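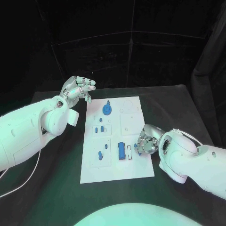
The Uvthorpe grip-hold fault was a recurring failure in the Trundar series of two-armed humanoid robots, in which a hand that had been told to let go of something did not. It was first logged on a Tuesday in March at the Rinaldi test shop in Uvthorpe, and the name stuck in spite of several polite requests from the town.

Background

The Trundar was built for light assembly. Its two arms end in jointed hands with fingers and thumbs, which its makers at Rinaldi considered an advance over plain two-jaw grippers. It had far more joints to go wrong, a point raised during planning by Amos Boateng, then head of reliability, and recorded in the minutes under "other business."

Most of the shop's work in this period was peg and slot placement. A robot picked up a part, carried it to a board, put it where it belonged and opened its fingers. The last step had been given the least attention, as it was thought to be the easy one.

The first incident

At 4:10 in the afternoon a Trundar seated a peg, reported success and raised its arm to the rest position. The peg came with it, and so did the board, which had a snug hole. The board traveled a short distance upward before gravity expressed a view. The robot's log for the period reads RELEASE COMPLETE, 16 times.

The technician on duty, Custódio Magalhães, pressed the stop button. This halted the arms and, as designed, locked the fingers where they were. The peg was freed with a plastic wedge that had been bought to hold a door open, and which later received its own inventory number.

Cause

Investigators first blamed the finger motors, then the cables, then the peg. Each was replaced. The fault came back after all three, and the old peg was returned to service without comment.

The true cause was found by Arlo Escobedo, who was reading through the hand controller's code for a different reason. The controller judged a release by the command it had sent. If it had asked the fingers to open and received no complaint, it took them to be open. After a long run of small grips, a counter in the force routine reached 2143 and stopped passing commands along. Since the stalled routine was also the part that made complaints, none were made.

Testing
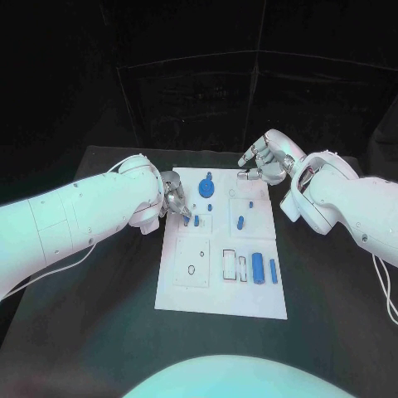
Peg work was kept as the standard trial for the fault, on the grounds that small parts need a close grip and leave a hand little excuse for vagueness. The trial called for a full set of grips on each hand, with every release checked by eye and by the controller, and any disagreement between the two settled in favor of the eye. One blue peg held in the fingers of the left hand, with another already standing upright right beside it, is an ordinary moment in this kind of work, and also the sort that made the staff uneasy. A hand that fails to let go that close to a neighbor may well take the neighbor along. The other hand, up over the board with its index finger out, was a lesser worry in these trials, as a hand has to be holding something in order to keep it.

Of the 200 trial runs made before the repair, the fault showed itself in nine. It never appeared during a visit from management, and this slowed the budget request considerably.

Safety review

The review was led by Everett Greenberg and was more interested in the stop button than in the fingers. Locking the hand on a stop makes sense if the robot is holding something heavy over someone's foot. It makes less sense if the robot is holding someone's sleeve. The review found that this second case had occurred once, at the Jirnolport site, to Gerardo Martinelli, who was unhurt and remained attached to the machine until after lunch. His written statement is brief.

Three changes followed. The controller now reads the finger joints before it reports a release. The counter resets at the start of each task. A manual release lever was fitted to the wrist, on the side a trapped person can reach; the first version had been fitted to the other side.

Later history

No further cases were logged at Uvthorpe after the update. Jirnolport reported one, later traced to glue. The plastic wedge is still listed as safety equipment at both sites and is inspected every March.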